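Laldale Book Swap
Home | Swap Days | Postal Swap | Wish List | Frequently Asked Questions | Contact

Frequently Asked Questions

Hello and welcome! I'm Honeylyn Layug and I look after the Laldale Book Swap along with my dear friend Felicidad Dela Peña. We get a lot of lovely emails and many of them ask the same handful of things, so I've gathered up the answers as best I can. I do tend to go on a bit when it comes to books, so put the kettle on. If your question isn't here, write to us anyway and one of us will get back to you, usually after dinner.

How does the swap work?

You bring books you've finished with, you get a credit for each one, and you take home other people's books with your credits. One book, one credit. A fat historical saga is worth the same as a slim book of poems, and yes, people have put very good arguments to me about why it shouldn't be, and I've listened to all of them over many cups of tea and we're leaving it as it is. It keeps the queue moving and it means a child with a picture book can walk out with anything on the shelves.

Where are you, and when are you open?

We're in the side room of Manalastas Hall in Laldale, through the green gate and past the lemon tree. Swap days are on the Swap Days page, and I try very hard to keep it current. There's a smaller swap over at Plekeck as well, in the old bank building next to the bakery, and that one is Felicidad's baby. Your credits are good at both. If you're coming by bus, get off at the Ondus Street stop and walk back towards the river (the next stop is on the far side of the roundabout and it's no fun with a bag of hardbacks).

Do I have to join?

You do, but it's painless. Membership is two dollars a year, it covers everyone living under your roof, and you can sign up at the door. We'll write your name on a card and tell you your number. We have 216 households on the books at the moment, and I like to think I'd know most of them in the supermarket, even if I sometimes remember them by what they read and not by what they're called. Sorry to the gentleman I greeted as "Submarines" outside the chemist.

What sort of books do you take?

Nearly everything, bless you. Novels of every stripe, biographies, cookbooks, gardening, travel writing, children's books, poetry, local history, true crime (we can never keep true crime), craft, and books in languages other than English, which go on their own shelf by the window and are borrowed far more than you might think. Books in Tagalog and Ilocano are especially welcome, as are Italian and Greek.

We can't take encyclopaedias, magazines, anything with a cover missing, or textbooks that have been superseded. Please don't bring books that smell of damp. I know it's hard to tell when they've been in your own garage for years and you're used to it, so ask somebody else in the house to have a sniff.

Self-published books and small press books are very welcome. We've a good few local writers about and it gives me a real thrill to see one of their books go out the door under somebody's arm.

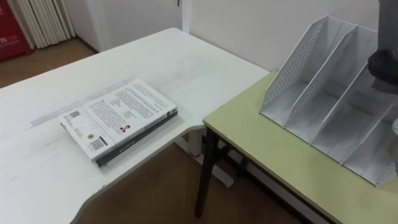 We only ask that you bring two copies at most of any one title, so that the shelf doesn't fill up with the same spine. If you're the author and you've got a box of them at home, come and have a chat about doing a little reading on a swap day instead. We've had some wonderful ones. You'd get the comfy chair and a microphone that works most of the time.

What condition should they be in?

Readable, clean and all in one piece. Creased spines are fine, a name inside the front is fine, and a bit of sunscreen on a holiday paperback is practically a tradition. Pencil notes are fine too, and I have friends who choose the pencilled copies on purpose. Highlighter we'd sooner not have, but if it's only a page or two then bring it along.

If you're tossing up whether something is good enough, ask yourself whether you'd be happy to hand it to a neighbour. That's really the only test we use at the desk.

Can I bring a lot at once?

Up to two shopping bags is fine without any warning. If you're clearing a house, or moving, or helping a parent downsize, please email first and we'll find a quiet hour to do it properly. Felicidad once took in 372 books from a single retired schoolteacher, and it was a joy, with hardly a dud in the lot, but she did it at her own dining table over a fortnight and her family ate on their laps.

And if it's the books of someone you've lost, please know we'll be gentle with them and you needn't rush. You can sit with us while we sort, or you can drop them at the gate and go straight home. People do both.

What do I need to do to my books before I bring them?

Very little! Have a flick through for bookmarks, boarding passes and letters. I've a biscuit tin full of things that fell out of books, and there are a couple of photos of babies in there who must be driving by now. If you've lost something, ask to look in the tin.

After that, all a book needs is its swap label, the small white one with your member number on it. You can pick up a sheet from the desk or print your own from the Postal Swap page.

Where should I stick the label?

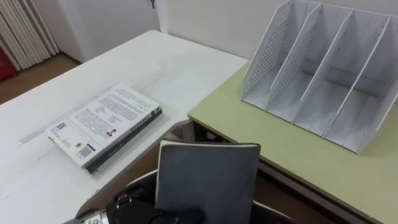 Labels go on the back cover, please, never the front and never the spine. We used to put them on the inside, and then we'd be opening every single book to find out whose it was, which made for a very long afternoon. Pick a spot that doesn't hide anything a person might want to read when they turn the book over to see what it's about. On a paperback with plenty of small writing across the top of the back and a little photo of someone near the middle, leave all that alone and look lower down, keeping off the barcode in the bottom left corner and off any round yellow sticker beside it. The lower right is usually a good bet. Press it on lightly with a fingertip, don't rub it down hard, and whoever has the book next should be able to peel it off without taking the cover with it.

Why do you care about the barcode?

We type books into our list when they come in, and the number under the barcode saves Felicidad from having to type out the whole title and subtitle. Some subtitles these days go on for a week. Older books without one are perfectly welcome, we simply do those by hand.

Can I reserve a book?

You can't reserve a particular copy, but you can put a title on the Wish List and we'll ring or email you if one turns up. We hold it at the desk until the end of the next swap day and then out it goes onto the shelves. You can have up to five wishes going at one time. It does work! A lady at Plekeck waited three winters for the last book in a shearing family saga and when it came in I drove it over myself.

Do credits expire?

No. They sit on your card for as long as you're a member, and if you let your membership lapse and come back to us later, they'll still be there. You can also give them away. Lots of our grandparents put theirs straight onto a grandchild's card. If you've more credits than you'll ever use, you might like to put a few in the kindness jar, and anyone who's a bit short on the day can take from it without saying a word to us.

I can't get to the hall. Is there another way?

Yes, the postal swap. You write to us with the sort of thing you enjoy, we make up a parcel, and you send one back when you're ready. You pay the postage one way and we pay it the other. Parcels generally go out mid-month, although in February we're a little slower because school's gone back and half of Laldale is after the same set novels. Tell us as much as you like about your taste. "Nothing sad about dogs" is a perfectly good instruction and we get it often.

If you live in town and simply can't manage the steps or the bags, let us know and we'll see who's driving past.

Do I get to keep the books?

You do, they're yours. It's a swap and not a library, so there are no due dates and no fines, and if you fall in love with one it can stay on your shelf forever. Most do come back to us eventually, and I get a silly amount of pleasure from seeing an old friend come through the door with a fourth label on it.

Are children welcome?

Very much so. There's a rug, a low shelf they can reach, and a box of board books for chewing. Under-twelves get one free credit every swap day just for turning up. Please keep an eye on them near the urn.

Can I bring my dog?

To Laldale, yes, on a lead, as long as everyone's behaving. To Plekeck, I'm afraid not, the bakery shares the doorway.

Can I bring DVDs, jigsaws or audiobooks?

Audiobooks on disc, yes, one credit each. Jigsaws have their own table twice a year and you'll see it on the Swap Days page. DVDs we've stopped taking. We still have a carton of them under the stairs and you're welcome to help yourself for nothing, in fact I'd be very grateful.

What happens to the books that don't get chosen?

They have a good long go on the shelves, then they move over to the other swap to try their luck with a new crowd, and it's remarkable how often something that sat for a year in Laldale is gone in a morning at Plekeck. After that they go in the free trolley by the gate, which is out in all but the worst weather. Help yourself to those, member or not.

I've put a label on the wrong book. What now?

Bring it in as it is and tell whoever's on the desk. We've got eucalyptus oil and a hair dryer and a lot of practice.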